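Unit 5 – Beverage station set-up and clearing

Bring this handout to the practical at Pramley. It replaces the page on cups in the Bickerstaff workbook, which still lists the old saucers. The theory quiz covers it too.

## 5.1 Setting out

Mugs go on coasters along the back of the counter, handles toward the person serving. Set the coasters first, then the mugs. Leave the sink clear.

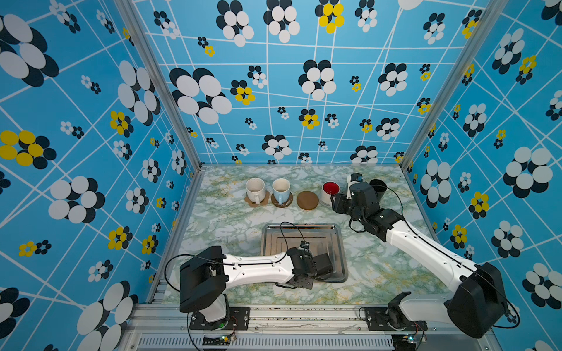
*Fig. 1. Mugs and coasters along the back of the counter, with the sink in the centre.*

An empty coaster in the row means a mug still has to be found or washed. Don't close the gap by sliding the others along.

## 5.2 Counter surfaces

Wipe from the wall toward the front edge with a damp cloth, then dry with a second one. Use the Sellum neutral cleaner at the dilution on the bottle. No vinegar or lemon on anything that might be real stone.
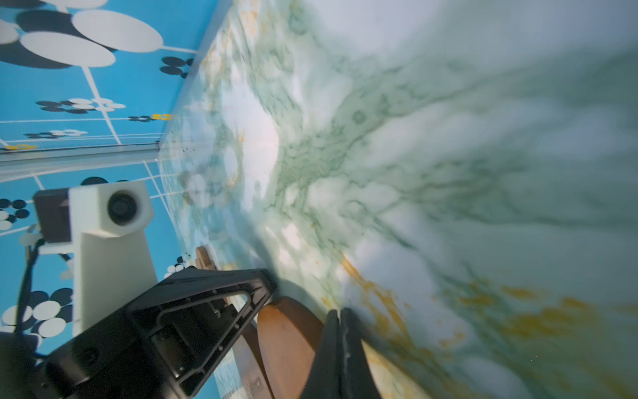
Patterned surfaces take longer to check than plain ones. Coffee drips are brown to yellow, and a marble pattern with mustard and orange streaks in it will hide them from anyone standing upright. Crouch until the light reflects off the top, then look across it. Run a dry palm over the area as well – dried sugar is easier to feel than to see. Pay attention to the join with the wall, where small dark specks are easily missed.

## 5.3 Clearing

Collect mugs by hand, never by stacking one inside another. Stacked mugs chip at the rim and the handles catch. The Skarkside canteen holds 144 mugs and works to a limit of 50 on the washing-up side at any one time.

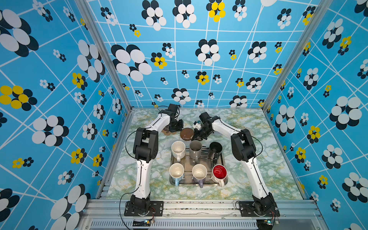
Load trays in straight rows and keep every mug upright until it has been emptied. Six to a tray is comfortable to carry, set as two rows of three with the front handles toward you. Metal mugs can share a tray with ceramic ones if there is a gap between them. Check the insides before washing. A stained white interior needs a soak in bicarb first, and a red one has to be checked by touch. Wipe the front rail last, as crumbs collect there.

## Before the practical

- Read 5.1 to 5.3
- Bring two cloths and closed shoes
- Revise the coaster order, workbook p. 99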